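4.3 Chore check: clearing small items into a basket

Use this section to judge whether the Veres two-arm station can take on a household put-away task without help. Finish the homing procedure in 4.2 first.
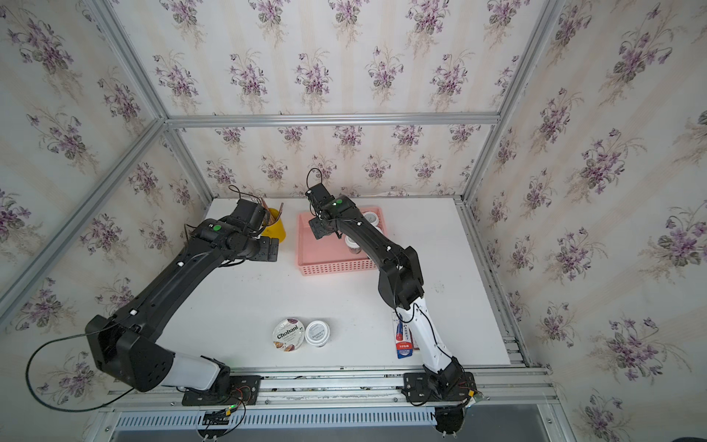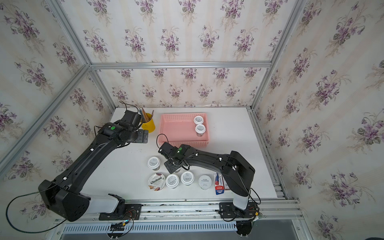
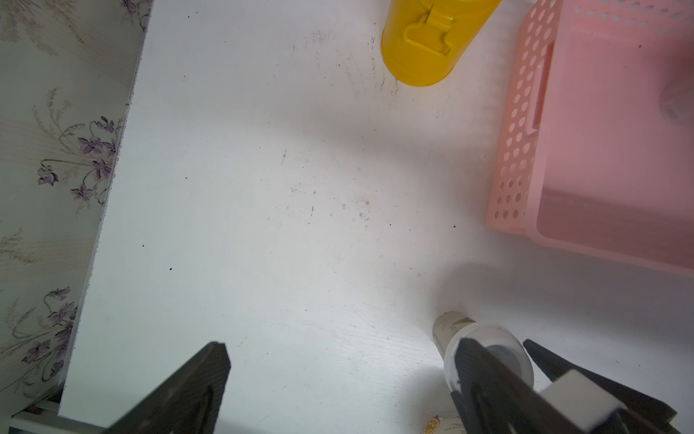 Figure 4-2. Put-away task with basket. First two views: both arms. Last view: gripper and bottle.

1. Set the basket toward the back of the table, within reach of the right arm.

2. Place lidded cups on the open tabletop. Start with 5 or fewer.

3. Confirm the green indicator on each wrist is lit.

4. Select PUT AWAY and press Start. Keep hands outside the rail.

5. Let the run end by itself -- do not straighten a tipped item partway through.

6. Log each item as placed, dropped or skipped.

NOTE: Cups standing close together are harder than cups spaced apart. A bottle lying on its side is scored separately from upright items.

CAUTION: Use sealed containers only. The arms have no spill detection.

What to expect: in the Fladdale trials, 190 of 271 items were placed with no operator input. A person does the same job faster. Treat the station as a supervised helper -- it is not ready to be left alone with a kitchen table.

Send logs to Kelechi Oyewole, Ultcombe test group.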